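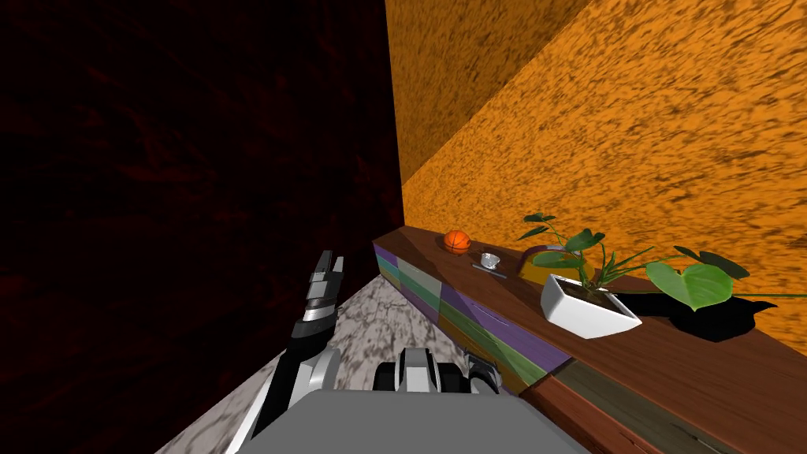 Dark maroon wall meets orange, long wooden counter on the right.

August — by Dvorak, Vukholm student projects

We use cookies to remember your settings. OK / Manage

Does wall colour change how long people think they've waited? Our report. Final-ish version.

Idea came from the waiting area at Kuvelach. Everyone moans about the wait there, walls are a sort of tired green. So is it the queue or the paint? We asked 246 people to sit for 8 minutes, no phone, no clock, then write down how long they thought it was. Half got a warm coloured room, half got pale grey.

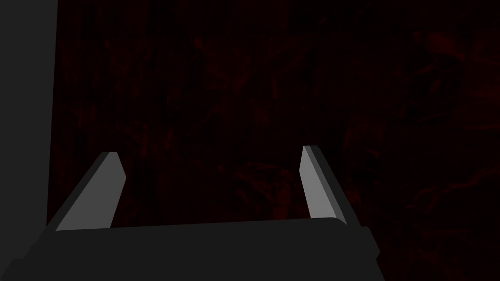

Getting people to give up their phones was the hard bit. We lost 43 answers becuase they'd looked at a watch or left early, so those are out of the results. Should of collected watches at the door.

Main result: warm room guesses came out longer. Not by much, and the spread was wide in both groups. Tiredness might matter more than colour — the late afternoon lot guessed high whichever room they had.
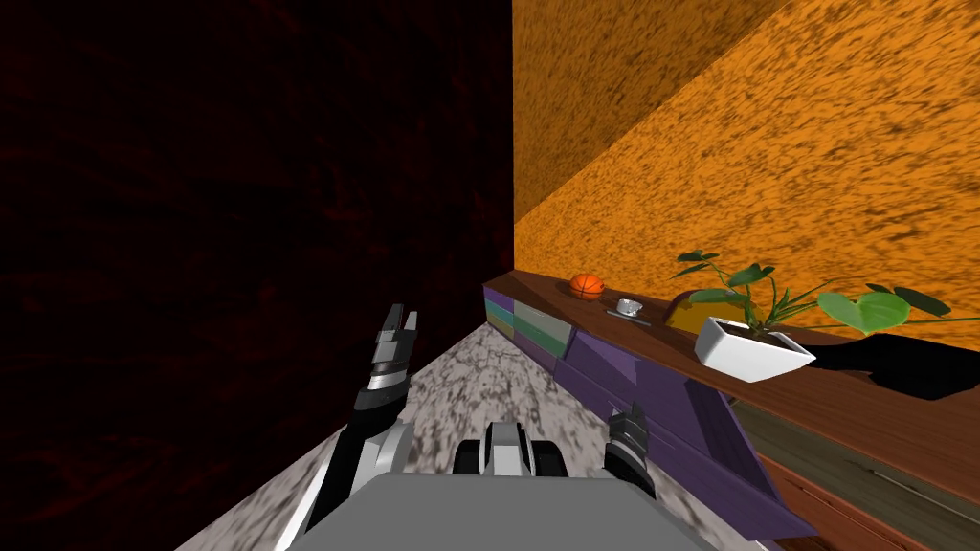

Next time we'd ask about sleep and hunger first, and use the same chairs in both rooms. The grey room had the comfy ones. Raw answers are in the Tido folder, ask if you want them.

Comments (3)

mossy: the chairs thing is massive, put it at the top

Tido_user: link to the folder doesnt work for me

k.: did you try blue?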